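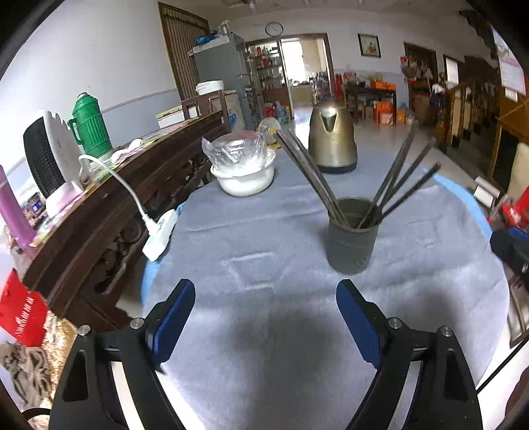
Do students need to know how to program before they join the Zukholm Robotics Club?
Most of our members had never written a line of code when they signed up. What we ask is that you come to the Saturday session, keep a notebook, and stay to put things away. The programming is taught as we go, and in the first month there is very little of it.

The rest of this item covers what the club has been doing this term and what is coming up in December.

The project

This term's project is called Tang. The goal is a tabletop arm that can pick up a named object in an ordinary home and put it down somewhere else on the same table. Last year's project used foam blocks on a marked board, and by spring the arm did well with the blocks and badly with everything else. Members asked for something closer to real use, so this year we are working with household tables and the things people keep on them.

The students collect their own demonstrations with a hand-held gripper. One person holds it and does the task by hand while the camera records. A second person writes down the task, the start time and anything that went wrong. The recordings are copied to the club computer at the end of the session and checked the following week.

We set a target of 300 usable demonstrations by the end of the term. A demonstration counts as usable if the fingers stay in view, the object is held without slipping, and the person lets go fully before the recording stops. The last rule was added after the first batch, when many recordings ended with the object still in the gripper.

What we have learned so far

Chopsticks are hard. A single chopstick is thin enough that a small error in angle means the fingers close on nothing, and in a full holder it is easy to grab several at once. The group working on this decided to split the task into two: taking one chopstick out, and putting one back. Putting one back has gone better.

Clear plastic and glass cause a different problem. The software we use to mark objects in the recordings often misses a clear bag, or draws its outline in the wrong place. For now the students are marking these by hand. It is slow work and we could use more people on it.

Shiny objects such as kettles pick up reflections from windows and lamps. Two of the students are comparing recordings made in the morning with recordings made after dark to see how much this matters. They will report at the next meeting.

Cloth table covers have also come up. Creases in the cloth can catch a finger pad when the gripper comes in low. The current advice is to approach from above and stop a little higher than feels natural.

Safety rules for home sessions

Kettles must be empty and unplugged before anyone starts. Keep power strips and cords out of the path of the gripper. No knives and nothing breakable that the family would miss. An adult from the household has to be at home for the whole session. Before recording, put away mail, medicine and anything else with personal details on it.

Please return the gripper in its case with both finger pads attached. The pads come off if the screws are loose, so check them before you pack up.

The Miltudberg meet

The regional student meet will be held in Miltudberg in December. We are entering a team of 4 in the table task event. Each team gets 20 minutes to set up and then three attempts. The objects are not announced until the morning of the event, so practice will cover as wide a mix as we can manage.

Yulan Shao will coach the team again. She asks that anyone who wants a place on it tell her by the end of the month and bring their notebook. Places will go to members who have done both jobs, recording and note taking. Members who don't make the team are welcome to travel with us, and there is space in the van for 11 people in all.

The entry fee has been paid out of the club account. Families will need to cover lunch.

Equipment

The second gripper is back from repair and can be signed out. The old laptop is no longer able to run the marking software and has been retired. We are still using the Asach controller board on the arm, and a spare has been ordered.

We are looking for everyday kitchen items that can stay at the club: bowls, cups with handles, jars with lids, and utensil holders of any kind. Used is fine. Please don't bring anything electrical unless you have asked first.

Joining

New members can start at any time in the term. Sessions run on Saturday from ten until noon, and there is no charge for the first two. Bring a notebook and a pencil. Students under twelve need a parent to stay for the session. To sign up, speak to Yulan before the session starts or leave your name on the sheet inside the door.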